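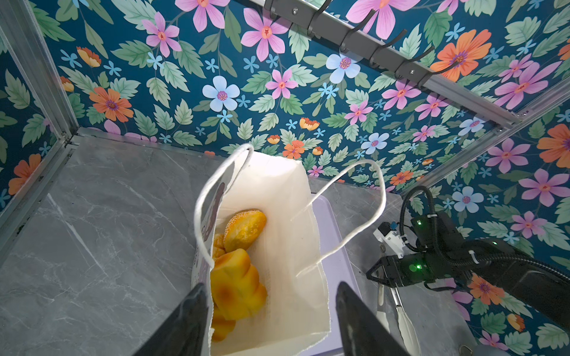
Polline Bakery Bag Set: read me first

Hello, and thank you for picking up this folder. It holds the pictures and notes for our bread-bagging activity, put together at Flellthorpe by Rizal Ngui and Khadija Zerouali, with a good deal of patient help from Shayne Ormsby (who also kept the rolls in order, no small job!). I've tried to write down everything I would want to know if I were opening it cold, so please forgive me if I ramble a little.

What the activity is

Bread goes from a tray into a paper bag with handles, the way it would at a bakery counter. The bag stands open on the marble-patterned top and the rolls go in from above. There are 450 pictures in this release, sorted into 5 folders by bag. A run counts as finished when the rolls are in and the bag is still standing by itself. If it has tipped over, we keep the run anyway and write "tipped" in the notes column.

The bags

We use white paper bags with twisted-paper handles and a bit of printing on the outside. They come flat from Jardine in packs of 50, and opening one properly takes more care than you would think. Put your whole hand inside, push the bottom down until the folded panels lie flat, then run a finger down each side crease. Let the handles fall outward if they will.
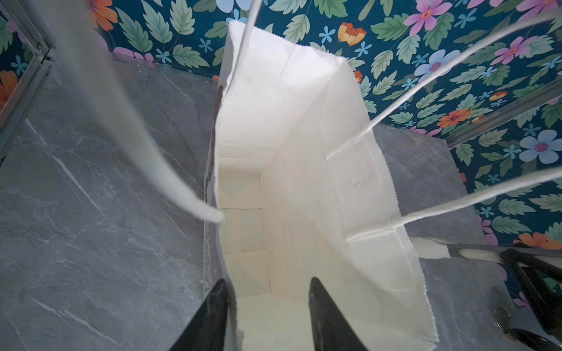 A bag that has been used many times goes soft at the rim and starts to lean, so please retire it and note the change in bags.txt. Ewan Baxter asked whether we could tape the handles back. We tried it in June and took the tape off again, as it pulled at the paper.

The bread

The rolls are the Mirkus play-food ones. Some are plain yellow and some have sesame seeds on top, and in the notes they are simply "plain" and "seeded". The tray is lavender with rounded corners. Wipe it with a damp cloth between sessions, and please don't soak the rolls!

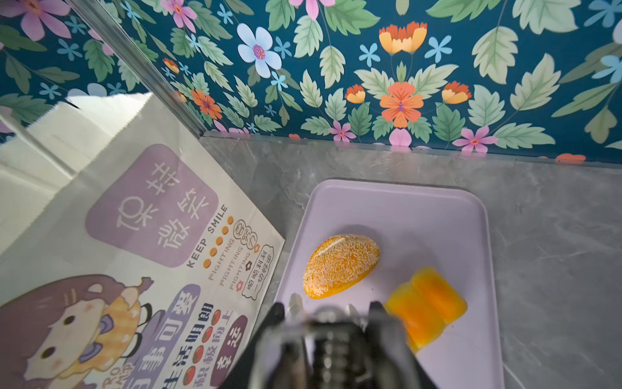
Known gaps

Lighting notes are missing for 2 of the folders. Gillespie Baxter is going through the old notebooks and I will add whatever he finds. Spelling in the notes column is not consistent either, so search for "seeded" and "seeds" both.

Last updated 2024-02-15. Corrections to Khadija, please.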